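Sena Atinga
Mar 5, 2018

A thread about salt, for people who cook at home and were told by a doctor to eat less of it. I am not a doctor. I am a person who was told.

My number at the checkup was too high. The nurse gave me a sheet of paper and it said "reduce sodium." It did not say how. I went home and cooked the same soup as always.

First thing I learned: the salt I add with my hand is only one part. Bread has salt. Cheese has a lot. The sauce I put on rice every evening had more than everything else on the plate together.

So I started to read labels. This is slow work in the beginning. I was standing in the store with my glasses on my forehead and people went around me with their carts.

Please look at the serving size before you look at the sodium. One brand of crackers looked very good to me until I saw that a serving was 3 crackers. I have never in my life eaten 3 crackers.

Second thing. Low-sodium salt exists. In many of them a part of the sodium chloride is replaced with potassium chloride. It looks like salt and you use it like salt.

Important, and I will write it in a separate post so you don't miss it: if you have a problem with your kidneys, or you take certain medicines for blood pressure or for the heart, ask your doctor or pharmacist BEFORE you buy it. Extra potassium can be dangerous for you.

I asked. My pharmacist looked at my list of pills and said it was fine for me. Your list is a different list.

In Chinese shops the words to look for are 食用低钠盐. The two characters 低钠 mean "low sodium." I keep them written on a note in my wallet.

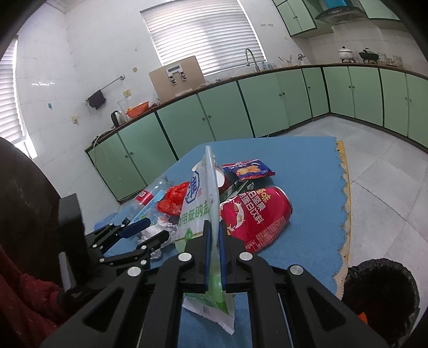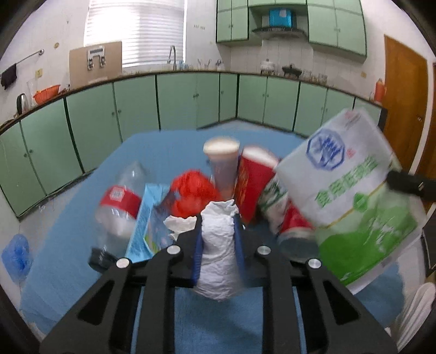

The taste. Some people say it is a little bitter or metallic. I notice it on a boiled egg and on tomatoes. In soup, beans or stew I don't notice it at all.

For the egg I now use black pepper and a few drops of lemon. My cousin says this is sad. He puts fish sauce on his eggs, so we will not agree.

Lemon and vinegar helped me more than any spice mix. Add them at the end, when the pot is off the heat. I was adding them too early and the taste went away.

Canned beans: pour out the liquid and rinse them well under the tap. You wash away a part of the salt. I did not believe it, then I tasted them side by side.

Lorne Simard asked me under my last thread how long it takes until food stops tasting like nothing. For me it was 3 weeks. The first one was bad. I was in a poor mood and I blamed everybody.

After that a strange thing came. I ate potato chips at a birthday and they were so salty that I drank two glasses of water. Before, I could finish that bag alone.

I still eat pickles. I will not give up pickles. I eat one, on Sunday, with full attention.

If you have a good recipe for bread with less salt, please send it. Mine rises too fast and then falls down in the middle like an old hat.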